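# Uniform Exchange - Progress Report to the Brisley Fund, December

Prepared by Philomena Boateng, program lead 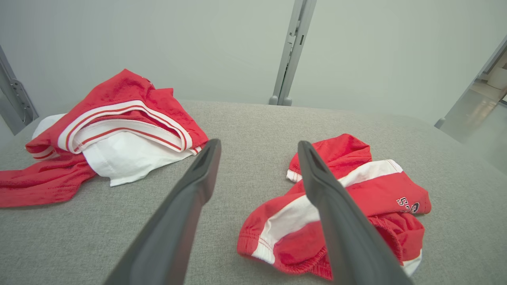
*Red and white athletic wear at the sorting station, unfolded.*

## Summary

The grant pays for the collection, sorting and reissue of used team clothing to school and youth league players. Intake is now steady and the backlog from the fall season is nearly cleared. We logged 1216 garments in this period. Of these, 138 were set aside for repair and the rest went to folding or were held for a second wash.

## Sorting and folding

Chie Matsuda rewrote the sorting steps in the first half of the period. Clothing used to be folded first and matched later, and a lot of it had to be opened up again to check the lettering. Tops and shorts are now matched by color and team marking while still unfolded, then folded together as a set. Shorts are folded with the waistband out so the size label can be read on the shelf.

Red and white is our largest color group and the slowest to match. Several teams in the league use it, and the differences come down to stripe width and the placement of the lettering. Horațiu Buzatu has made a reference sheet for the four teams we see most often. It hangs at the sorting station and has cut down on mixed sets. Two teams changed their trim this year and still need to be added.

## Repairs

Most repairs are loose hems and worn elastic. Siv Strömberg handles these on two afternoons a month. White panels with set-in stains are a separate problem. We tried a longer soak on one batch of 12 and the results were mixed - the lighter stains came out, the grass stains mostly did not. Those pieces will go out as practice wear.

## Distribution

The Ludham site took the larger share of finished sets. Sarnosero opened its pickup shelf later than planned, after a delay with the lease, and has only had one delivery so far. Demand there is strongest in the small youth sizes, where our stock is thin.

## Spending

Costs are within budget. Laundry came in slightly over the planned amount and shelving came in under. We ask to move the unspent shelving money to the laundry line. Sandro Mazza will send the revised budget sheet separately.

## Next period

- Add the new trims to the reference sheet
- Second delivery to Sarnosero
- Ask coaches for small youth sizes before spring sign-up
- Decide on a limit for how long unmatched shorts are kept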